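The Nine Rules of the Dish Bench

My first week at Umbridge I got handed a laminated sheet with nine rules on it and told to learn them before I touched anything. I laughed, because the job was teaching two arms to put plates in a rack, and how much law does a plate need? Jolien Vanhove didn't laugh. She'd written seven of them.

So let me tell you how I became the person who wrote number ten (there is no number ten, we'll get to that).

Rule 1: One voice

Only one person talks to the arms during a run. Everybody else can shout "stop," and that's it, no advice, no "a little to the left." Gil-soo Choo broke this one constantly. He'd stand behind me breathing through his nose, and I could feel him wanting to say something about my wrist angle. Once he said "plate!" in the middle of a lift, just the word plate, and I jumped so hard that I parked the left arm in the soap. Jolien made him write it up as an incident. He spelled it "verbal interference by G.C." and I think he was a little proud!

Rule 4: Nobody reaches in

Hands stay off the table while the arms have power. You can see a plate sliding, you can know in your bones that you could catch it, and you let it go. Plates are cheap. I had trouble with this one for months. I grew up over my aunt's restaurant in Clornach and I've been catching plates since I was six, so it's not really a decision, my arm just goes. Jolien saw me twitch one morning and moved my chair two feet back without a word.

Rule 6: Finish what's on the table

This was the rule I hated. Once a run starts, you log it to the end, good or bad. You don't wipe the ugly ones. Draltport was paying for the runs and they wanted all of them, the drops and the fumbles included, and Jolien used to say a log with no mistakes in it was a log somebody had been at with scissors.

Then came run 424. Two plates up in the rack, the teal one and the black one still flat on the wood, the left gripper in by the blue plates and the right one hanging down just below the towel.

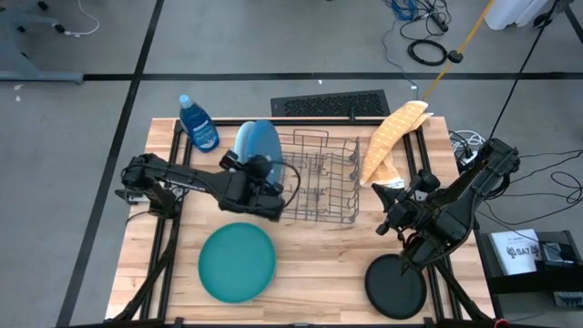
Rule 7: Say it before the log does

If you break a rule, you tell the lead that same shift. Fine. Easy to agree to when you haven't done anything.

What I did was reach in. The teal plate tipped on the way up, and my hand was under it before I'd had a single thought. I caught it, too. Beautiful catch. The arm stopped dead, the way it's supposed to, and I stood there holding a plate with my heart going like crazy. Jolien was at lunch. Gil-soo was at lunch. I set the plate down, cleared the stop, and marked the run "operator pause."

I lasted until four o'clock. I'd typed the whole thing out by then, and deleted it, and typed it again, and finally I just walked over to her desk and said, "I caught a plate."

She kept eating her pear. "Which run?"

"424."

"Change the label," she said. Then, after a while, "Was it a good catch?"

I said it was pretty good.

She pulled the laminated sheet off the wall and wrote along the bottom in marker: Chair goes back another two feet. She wouldn't give it a number, and Gil-soo still argues that it counts as ten.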